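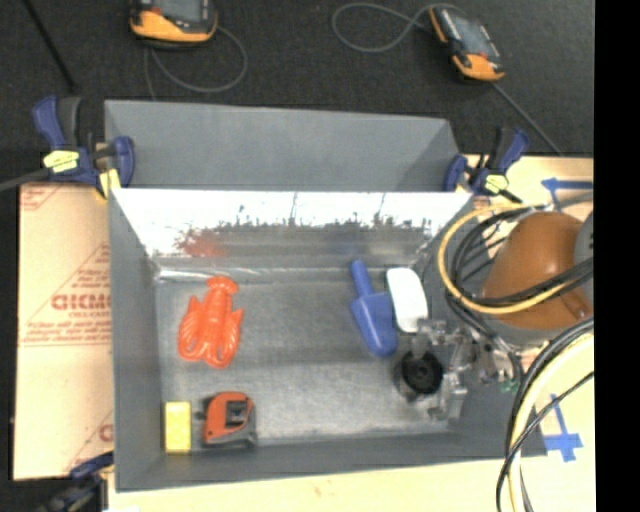

Ratgeber > Werkstatt > Oberflächen > Edelstahl und verzinktes Blech

Von Liv Lindqvist, November
Zuletzt aktualisiert: Mittwoch, 9:40 Uhr

Kratzer und Flecken auf Metallflächen beseitigen

Vor jeder Behandlung ist das Material zu bestimmen. Ein Magnet hilft nur bedingt: Verzinktes Stahlblech haftet immer, austenitischer Edelstahl kaum, ferritischer dagegen deutlich. Verzinkte Flächen zeigen oft ein Blumenmuster und werden niemals geschliffen, da die Zinkschicht sonst verloren geht und der Stahl darunter rostet.

Reinigung

Fett und Staub mit warmem Wasser und neutralem Spülmittel lösen, mit klarem Wasser nachwischen, trockenreiben. Chlorhaltige Reiniger und Salzsäure greifen Edelstahl an, auch verdünnt. Kalkränder mit Zitronensäure behandeln: 50 g auf einen Liter kaltes Wasser, fünf Minuten einwirken lassen, gründlich spülen. Für Zink ist Zitronensäure ungeeignet.

Stahlwolle hinterlässt Eisenpartikel, die als Flugrost sichtbar werden. Vlies aus Kunstfaser verwenden.

Kratzer in gebürstetem Edelstahl

Immer in Richtung des vorhandenen Schliffs arbeiten, nie kreisend. Mit Körnung 240 beginnen, danach 400, zuletzt feines Vlies. Den Druck zum Rand des Kratzers hin verringern. Tiefe Riefen, in denen der Fingernagel hängen bleibt, lassen sich von Hand kaum entfernen.

Hochglanz

Polierpaste sparsam auf ein Baumwolltuch geben. Ich verwende Tesine 4000, bei stumpfen Stellen zuvor die gröbere Paste von Skovine. Eine Dose mit 167 g reicht bei mir nahezu 50 Anwendungen. Reste in Falzen und Ecken mit einem Holzspatel lösen, bevor sie aushärten.

Weißrost auf Zink

Der weiße, pulvrige Belag entsteht bei stehender Feuchtigkeit ohne Luftzutritt. Mit einer Nylonbürste trocken abbürsten, Staubmaske tragen. Anschließend Zinkstaubfarbe auf die Fehlstellen auftragen, zwei Schichten, dazwischen Trockenzeit nach Gebinde.

Lagerung

Blechbehälter trocken ineinanderstapeln und Zwischenlagen aus Karton einlegen. Feuchter Karton ist auszutauschen.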